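Naronow改めNarnowの格子柄テーブルクロス、四か月使った感想

最初にブランド名を間違えて覚えていて、検索しても何も出てこなかった。正しくはNarnow。届いた箱を見てようやく気づいたので、見出しは自戒をこめてそのままにしておく。

買ったのは白地に細い黒線の格子柄、いちばん小さいサイズ。値段は送料別で2783円だった。布一枚にこの値段を出すかどうか、カートに入れたまま二週間ほど寝かせ、そのあいだに同じ店で要りもしないTullyの鍋つかみを買っている。節約とはそういうものらしい。

使いはじめたのは九月で、置き場所は食卓ではなく台所の作業台。うちの作業台は前の住人の趣味なのか、何を置いても病院の給食室みたいに見える色をしている。張り替える予算はない。では布で隠そう、という志の低い出発点である。

柄について

格子はすっきりしていて、商品ページの写真とほとんど変わらなかった。方眼紙みたいだと家族には言われた。わたしも最初の晩はそう思った。三日もすると慣れるが、慣れる前に厄介な癖がつく。ものを線に合わせて置きたくなるのだ。まな板は線に沿わせる。醤油差しはマス目の真ん中。几帳面な人なら気持ちがいいだろうし、そうでない人は自分が几帳面でないことを毎日見せつけられる。わたしは後者で、今では見ないふりがうまくなった。

それから、白い部分に裏の線がうっすら映って見えることがある。うちでは二つ折りで敷くことも多いので、下になった面の格子が灰色っぽく透ける。汚れと間違えて一度こすった。二度目もこすった。気になる人は下に無地の布を一枚かませるといい。

しわ

商品ページには「しわになりにくい」とあった。なりにくい、とは便利な日本語で、ならないとはひとことも書いていない。畳んだ跡は洗っても残り、アイロンを中温でかけるとだいぶましになる。ただ、作業台の布にアイロンをかける人間に自分がなるとは思っていなかったし、十月を待たずにやめた。やわらかいしわが何本か走っているくらいなら、料理の邪魔にはならない。

洗濯

ネットに入れて普通コースで回している。縮みはいちおう測った。長いほうの辺が洗う前は138センチ、直近で測ったら136センチ。これを縮んだと見るか、わたしの測り方が雑だと見るかは意見が分かれるところで、わたしは後者に一票入れておく。黒い線の色落ちはまだない。味噌汁はすぐ洗えば落ちた。カレーは落ちなかった。マス目ひとつぶんがほんのり黄色く、今は壁側に回してある。

乾くのは早いほうだと思う。夜に干しておけば朝の弁当づくりに間に合う。冬場の部屋干しでも、生乾きのにおいで困ったことはない。

滑り

ここがいちばんの不満。布の裏に滑り止めはなく、つるりとした台の上ではよく動く。片手でボウルを押さえて混ぜていると、ボウルと布が仲よく手前にやってくる。Jindonの滑り止めシートを敷いたら収まったが、これが別に689円。合計額を考えると、最初から滑り止めつきの布を買えばよかったのでは、という声が頭の中でする。無視している。

あと、丈が足りない。作業台の奥まで届かず、壁とのあいだに隙間が残る。買う前に測ればよかっただけの話で、布に罪はない。大きいほうのサイズだと今度は手前に垂れて、引き出しを開けるたびに挟みそうだ。奥が少し足りないくらいが、うちではちょうどいい妥協になっている。

何を置くと映えるか

白い皿は向かない。柄に埋もれるというか、皿の縁と線がけんかをする。ガラスも線を透かすので落ち着かない。よかったのは木のもので、薄茶色の木の箸など、ふだんは気にも留めない道具が急にそれらしく見える。四本ばらっと置いただけでも、色の差がはっきりしているから探さずに済む。線に対して斜めになっているのが気になるかどうかは、前に書いたとおり性格の問題。 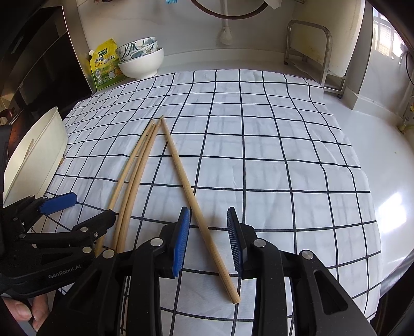 食卓用として買っても大丈夫ですか。

二人用の小さな机なら足ります。四人掛けだと両端が出てしまうので、大きいサイズを選ぶか、真ん中に敷くものと割り切ったほうがよさそうです。

ほかの候補との比較

迷ったのはIloraの生成りの無地。店で触ったかぎりでは、あちらのほうが厚手で落ち着きもよかった。値段はNarnowより200円高いだけなので、素直に考えればIloraである。それでも格子にしたのは、無地だと台所がますます給食室に近づく気がしたからで、方眼紙のほうに寄った現在、勝ったのかどうかはよくわからない。

ビニール製のクロスも一度使ったことがある。拭けば済むのは本当に楽だった。そのかわり熱い鍋をうっかり置いたときの後悔が深い。布なら熱い鍋を置いていいという話ではないけれど。

評価

五点満点で三点半。柄に四点、洗いやすさに四点、滑りに二点、丈の件は自分の落ち度なので採点から外した。しわは三点。平均の出し方に異論は受けつけない。

次に買うときも同じものにすると思う。カレーの日は外しておく。

2024年1月14日 追記：Jindonのシートは台にくっつきやすいので、ときどき剥がして裏を拭いたほうがいいです。端から斜めに引くと楽に取れます。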